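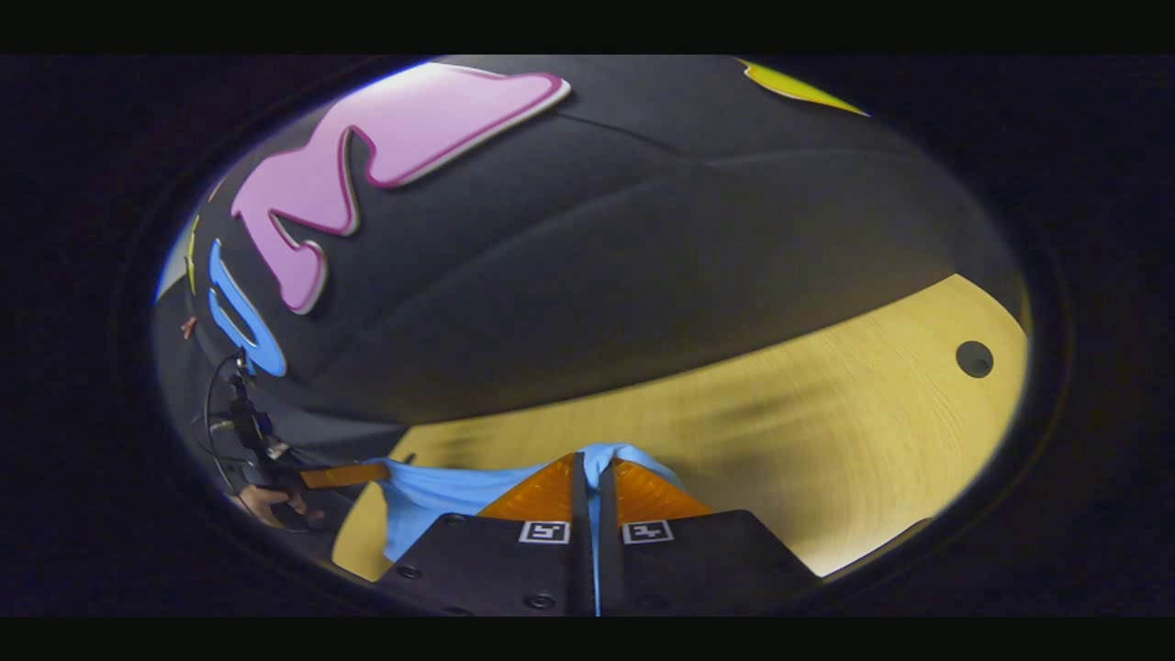 Household chores are a hard test for a machine, and our project asked how far off a useful result still is. We limited ourselves to three jobs that somebody in a small shop or a flat does several times a day: wiping a table, folding a cloth and putting soft goods back where they belong. All three involve fabric at some point. A mug has one shape, but a piece of light blue cloth pinched between two gripper fingers hangs in loose folds, and each new grip gives a different set of folds. The next step has to be worked out from there, and most of our report is about that step.

1. Background

The report was written for the second-year module on automation at work. The starting point was a claim in our course reader that shop and household work would be "largely automated within a decade". We wanted to see what this would mean for single tasks, as the reader only dealt with whole jobs. A shop assistant's job is made up of dozens of small tasks, and some of them are much easier for a machine than others.

We had access to recordings of people doing chores with a hand-held gripper. The person holds the gripper and does the job with it, and a camera on the tool records the movement. A learning program is then trained on the recordings. The advantage is that no robot is needed at the recording stage. The drawback is that a person's judgement goes into every movement, and the program has to pick it up from pictures alone.

2. Material

The set we were given held 3,505 recordings. We removed those that stopped before the task had properly begun, or where the gripper was never closed on anything. This left 3,466. From these we drew 1,000 at random and sorted them by task and by the kind of object handled. The sorting was done by two of us separately, and where we disagreed we watched the recording again together.

We also read the published manuals for two products. The Nultov is a folding machine for small laundries. The Pinora is a table-clearing arm intended for canteens. We did not have either machine to try, so what we say about them comes from the manuals and from a visit to Simanjuntak, a homeware shop which had taken the Pinora on trial in January.

3. Wiping a table

This was the task we expected to be easiest, and in part it was. The motion is simple and a flat surface does not change. What made it harder was everything else on the table. People lift a thing with one hand and wipe under it with the other, or push it along with the side of the wrist. With one gripper holding the cloth there is nothing left to lift with. In many recordings the person wiped up to an object, went round it and left a strip uncleaned.

The second difficulty is knowing when to stop. A person looks at the surface from a low angle and sees the smear. A camera close to the cloth mostly sees the cloth. We think a fixed pattern of strokes would do for a bare table, and a floor robot already works in much the same way. For a table in use we do not think it is good enough.

4. Folding

Folding a towel or a cloth starts with finding a corner. In the recordings this took longer than the folding itself. The usual method was to pick the cloth up anywhere, let it hang, look for the lowest corner, grip that and let go of the first point. It is slow but it works on most sizes.

The Nultov avoids the problem by asking the operator to clip the corners in by hand. After that it folds quickly. The manual counts this as automatic folding, and for a laundry with large numbers of identical towels it may well save time. In a home, where each item is different, most of the work would still be with the person. We timed ourselves folding tea towels and found that finding and straightening the corners was the larger part of the job for us as well.

5. Putting soft goods back

Caps, bags and soft toys were the worst group. A cap can be gripped by the peak or by the crown, but if it is gripped by the crown the fabric gives way and the opening closes up. It then will not sit on a stand without a second hand to open it. Appliqué letters and other raised decorations gave trouble too, as the fingers caught on their edges.

At Simanjuntak the staff had stopped using the Pinora for anything made of fabric by the second week. They kept it on for boxed goods and were fairly pleased with it there. The shop manager told us that the arm needed somebody within reach to free it when it stuck, and that this person could have done the shelf in the same time. She also said it was useful in the evening, when the shop was shut and speed did not matter.

6. Limits of the project

Our sorting was done by eye and a third person might have sorted some recordings differently. We visited one shop only. We had hoped to see the trial run by Zilgate, a cleaning firm, but they did not reply in time. We have no cost figures, and without them we cannot say whether a slow machine might still be worth having.

We also did not train a program ourselves. It is possible that a good one would cope better with cloth than we suggest, especially with more recordings of the same few items.

7. Findings

Of the three tasks, wiping is the nearest to being done by a machine without help, provided the table is clear. Folding can be done if a person prepares each piece. Putting soft goods back is not ready in any form we saw. The course reader's claim may hold for boxed goods and flat surfaces. For cloth, we would put it no higher than possible.

If another group takes this up, we suggest they choose one item, such as a tea towel, and look at two-handed work. Most of the failures we noted came at the point where a person would have used the other hand. The sorting sheets are in the appendix, with the recordings we disagreed on marked in the last column.

Handed in 07/05/2018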